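Panel door

A panel door is a door made of a framework of solid members that holds one or more thinner pieces, called panels, in grooves cut along the inner edges of the frame. It is one of the oldest ways of making a large wooden door that stays flat. The method is also known as frame and panel, and the same joinery is used for cupboards, wainscoting, shutters and chests. 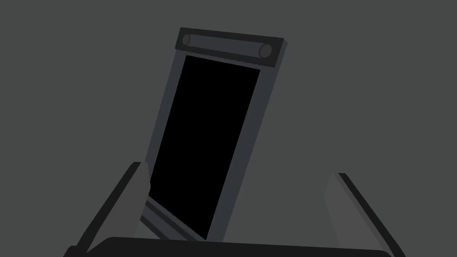
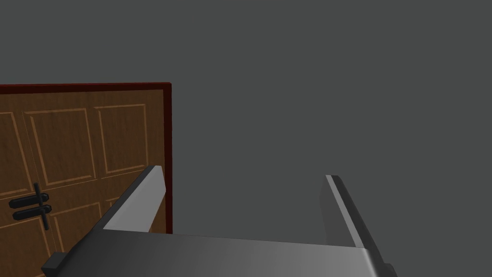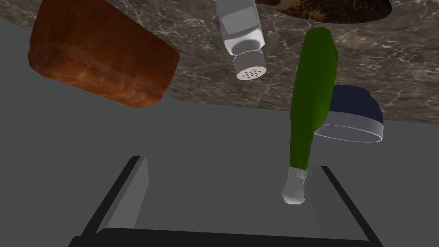

Computer-rendered views; the second has a brown door with raised panels.

Wood swells and shrinks with the moisture in the air, far more across the grain than along it. A door made from wide boards glued side by side will change width with the seasons and may split or bind in its opening. In a panel door, the wide pieces are left free to move inside the grooves. The frame members are narrow, so the door as a whole changes little.

Parts

The upright members at the two sides are called stiles. The one that carries the hinges is the hinge stile, and the one that carries the lock is the lock stile. The horizontal members are rails. A typical door has a top rail, a bottom rail and a lock rail at or near handle height. Doors with more rows of panels have further cross rails between these. Short uprights that divide one panel from the next within a row are called muntins or mullions, depending on the region and the trade.

The bottom rail is usually the deepest. It takes the most knocks, and its depth gives room for a strong joint at the corner where a door is most likely to sag.

Panels

A flat panel is the same thickness throughout and sits below the face of the frame. A raised panel is thicker in the middle, with its edges beveled or molded down to fit the groove. The sloping part is called the field margin, or simply the bevel. Raised panels may be worked on one face or both. In some doors one or more panels are replaced by glass, held in with removable beads so that a broken pane can be changed.

Panels are not glued into the frame. They are often stained or primed before assembly, so that no bare strip shows when they shrink in dry weather.

Joints

The traditional joint between rail and stile is the mortise and tenon. The tenon may pass all the way through the stile and be wedged from the outside, or stop short of the far edge. Dowels are common in factory work. Cope and stick joints, in which the end of the rail is cut to match the molding on the stile, are made with paired cutters on a shaper or router table.

Regional work

In Pemar, exterior doors were long made with 4 panels, 2 above the lock rail and 2 below. Evanthia Tsakiris, in her survey of house fronts in the town, links the pattern to the Sandhu joinery works, which kept the same templates in use for 70 years. Doors from neighboring Valtden are generally narrower and have flat panels with an applied molding. Bjartur Blöndal has argued that the Valtden type came later and was a cheaper answer to the same demand.

Care

Paint that bridges the gap between panel and frame can lock the panel in place and cause it to crack. It is usual to run a thin blade along the joint once the paint has dried. The top and bottom edges of the door should be sealed along with the faces, as end grain at the stiles takes up water quickly.

See also

Batten door
Flush door
Mortise and tenon
Wainscoting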